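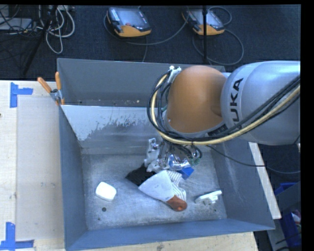

Figure 2. Open-topped gray metal container on a wooden table surface.

Archive > Packaging and Storage > Section 4
November - Stetus Working Group, Jodham
Last updated: November

4.2 Containers for apple storage

The growers near Saronau keep apples either in wooden crates or in rigid open containers of the general form in Figure 2. We compared the two types over one winter in the Cheung cold store. Each group had 400 apples of the same variety, and 200 from each group were cut open in spring to look for inner browning.

Bruises were more frequent in the rigid containers, mainly in the lowest layer. A paper lining reduced this difference but did not remove it. Weight loss was roughly equal in both groups - this was against our expectation, as the crates let more air pass. We did not measure humidity between the layers, so the question stays open. Results by layer are given in Table 2.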